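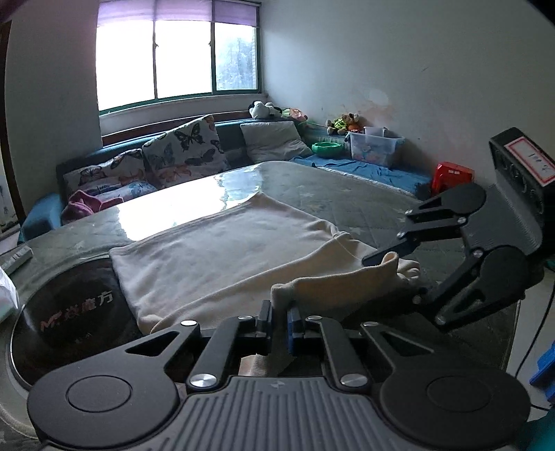
Who Folds the Laundry?

Have you ever stayed in a hotel? Somebody washed the sheets, dried the towels and folded every single one. In big hotels and hospitals, that work is often sent out to a company that does nothing but laundry.

Prellden is a company like that. It has 37 workers. The washing there has been done by machines for a long time, and so has most of the drying. Folding is different. Sheets go through a big folding machine, but clothes are still folded by hand.

Why are clothes so hard for a robot?

Think about a brick. If you pick it up, it stays the same shape. Now think about a sweater. It droops, it bunches up, and one sleeve hides under the other. A robot has to find an edge, pinch it, and pull the right amount. People learn to do this when they are small. Robots have to be taught.

How do you teach a robot to fold?

One way is to show it. A person holds a gripper in each hand. A gripper is a tool with two fingers that open and close, like the hand of a robot. The person uses the grippers to pinch and move a piece of clothing, and a camera on the tool records what happens. Later, a computer studies the recordings and looks for patterns.

It takes a lot of practice. At Prellden, workers recorded 455 folds before the robot tried one by itself. They didn't only use neat, flat clothes on a clean table. Clothes were also folded on beds and other soft places, so the robot would not get used to just one kind of room.

What changed for the workers?

Gorazd Kolev has folded clothes at Prellden for 9 years. He was one of the people who did the recording. "It was slow at first," he says. "With my fingers I can feel the cloth. With the gripper I had to look all the time."

Now 2 robots fold plain shirts. Gorazd checks their work and fixes the ones that come out crooked. He stands less and his shoulders hurt less, but he says the day is quieter and he misses talking across the folding table.

Dumisani Pretorius works the evening shift. He worried that the robots would take his job. The company moved him to sorting and repairs, and he had to learn to sew on a machine. He likes sewing. He did not like waiting to find out what would happen to him.

Not every company does it this way. Sometimes when machines arrive, there are fewer jobs, and people have to look for work somewhere else.

Words to know

Automation - using machines to do work that people used to do.

Gripper - the part of a robot that holds things.

Shift - the hours a person is at work.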